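Forums > Workshop > Benches and Handling > Roller conveyor behind a white bench

October 27, 2019, posted by lvanwijk

lvanwijk: Stainless roller conveyor from Jaunzems, set along the back of a white bench top. The rail screws loosen after 11 days of use. Thread locker or spring washers?
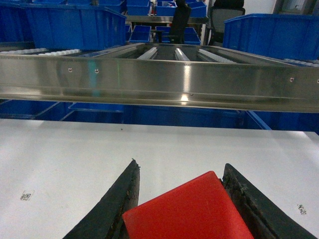

Bench top is matte and marks easily. I wipe it on Sundays.

e_adjei: Medium thread locker. Washers will chew the rail.

raffa13: Disagree. Locker is a nuisance at every strip-down. Use washers, retorque after 2 shifts.

e_adjei: On brushed stainless? No.

lvanwijk: Locker on one end, washers on the other. Will report.

Contact | © Pinholm Forums | Back to top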